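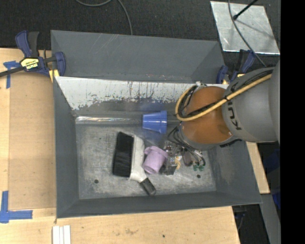

Keeping the Shed Drawers and Boxes in Good Order

I've been meaning to write this up since May, when my neighbour Dagmar Koubek came round to borrow a spanner and went home without it, the two of us having turned out almost every drawer I own. It was in the bread tin with the picture hooks, of course!

Start by emptying one drawer, and only one. If you tip the whole shed out on the grass you will still be there at supper time, and it will rain. Wipe the drawer with warm water and a drop of washing-up liquid, then leave it upside down overnight.

Sort screws by length first and by head afterwards. I did it the other way for years and was forever hunting. Jam jars are lovely for the small ones, though do take the old labels off (a little cooking oil and a rag, and leave it a good while before you rub).

Rusty bits can sit in malt vinegar until morning. Rinse them well, dry them on the boiler if you have one, and give them a wipe of oil before they go back.

Line the bottom of any box that holds chisels or planes - an offcut of old carpet does nicely, pile side up. My mother used newspaper, but it holds the damp.

Odd keys go on a loop of wire by the door. I have 2 that fit nothing in the house and I still can't throw them out.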